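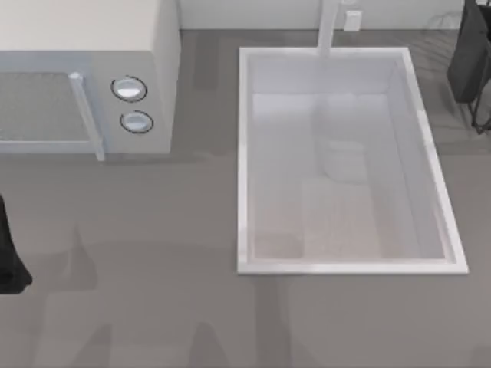

Two arms, two grippers, one simulated kitchen

Tue 7 September

I have been promising a post on the gripper comparison since July, and the summer got away from me in the usual fashion (a leaking water heater, then a new graphics card that took two weekends to behave). But the runs are done, I have a pot of coffee next to me, and I'd like to get it all written down before I start changing things again.

For anyone new, I work in simulation at home, with a pair of arms facing a kitchen counter with a microwave and a sink. The kitchen is part of the Nevedell scene pack, which I like very much because the rooms are plain and load quickly. On the ends of the arms I've been swapping two gripper models. One is the Fluna, with slim tapered fingers, and the other is the Ogura, which is wider and blunter and has a softer contact model. Everything is driven by the same Drornport controller on the same settings, and I was strict with myself about that, since last time I fiddled with the gains halfway through and had to throw a whole week away.

I logged 2,311 attempts with the Fluna and 2,520 with the Ogura. I meant the two to match, but I left the Ogura going overnight and didn't have the heart to delete the extra ones!

The microwave handle was the easy part. Both grippers can close on a long straight bar if the arm gets there at a sensible angle, and the Ogura was a touch more forgiving when it came in crooked. The knobs were a different story, and I'll save them for another post, because I'm still not sure my joint friction is set right and I'd hate to blame a gripper for my own bad numbers.

Bowls are where I spent most of my time. A big smooth bowl with a thick rounded rim is a lovely test, since the finger has to go down inside the wall without pushing the whole thing away. The Fluna managed a clean rim grasp on 94 percent of its tries and the Ogura on 58 percent, a much bigger gap than I'd have guessed. When I played the Ogura misses back, a good many of them had the blunt fingertip landing on top of the rim and skating off sideways.

I also learned a fair bit about camera placement. A close view is wonderful for seeing where the fingertip sits against the wall, but a large bowl swallows up almost everything else, and you lose your sense of where the counter and the shelves are. The wider view gives you both arms' whereabouts and tells you very little about contact. I've ended up keeping one of each open side by side, and my poor old monitor is feeling it. 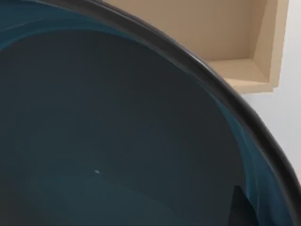
Close view of the blue bowl, with the dark rim curving past the shelf.

So for now the Fluna stays on for anything with a rim, and I'll keep the Ogura around for handles. Next I want to try a lower approach speed with the Ogura, and maybe shave the fingertip shape down a little in the model file to see how much of that skating goes away. If you've run the same pair on smaller dishes, please leave me a comment with your friction values, as I'd love to compare them with mine.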